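Kitchen & Countertop > Microwaves > Cream and White
Search our store Go

Cream Microwave Oven with Pink Trim

We've had a soft spot for cream-colored kitchen things here at Tirine for as long as the shop has been open, and this microwave is one we kept coming back to. It sits quietly on a counter, it doesn't shout at you in chrome, and the thin pink line around the door gives it just enough cheer for a small kitchen (or a break room, or a first apartment!). 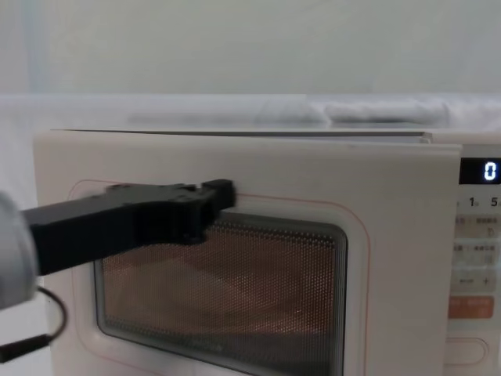
Grasholm, April

The face is about as plain as a microwave gets, and we mean that kindly. The door is one smooth, matte panel with a rounded window, and the controls stand in a narrow strip on the right. The display is black with white digits - easy to read when you're half awake and only want your oatmeal warm. Under it come the time labels, a 10, a 1 and a 5 among them, so a quick reheat is right there at the top. Some of the buttons are lettered in Chinese with little icons, and we tuck an English card in the box so you won't be guessing. 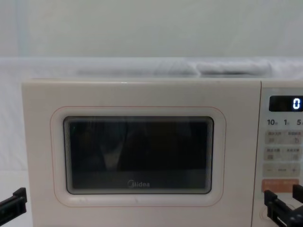
Afonso Patrício wrote to us that he learned the buttons by the second evening and hasn't looked at the card again, though he does wish the card had a magnet on it. We liked that idea so much that the new cards from Aguiar will have one.

A word on where to put it. There are vent slots in the left side panel, so please don't push that side tight against a wall or a bread box. Any flat, steady table will do nicely. For cleaning, a soft damp cloth is plenty - skip the scouring pads, they dull a matte finish in no time, and the dark glass shows every streak unless you dry it afterward. 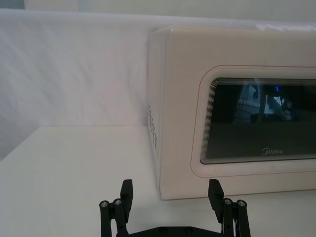

One reader asked whether the cream would look yellow next to white cabinets, and another answered that hers has stood beside a white Cenance bread bin all winter and the two get along fine, with the microwave just a touch warmer.

Item number 376. Returns are accepted for up to 30 days in the original box, and orders placed before noon on Tuesday go out that same afternoon.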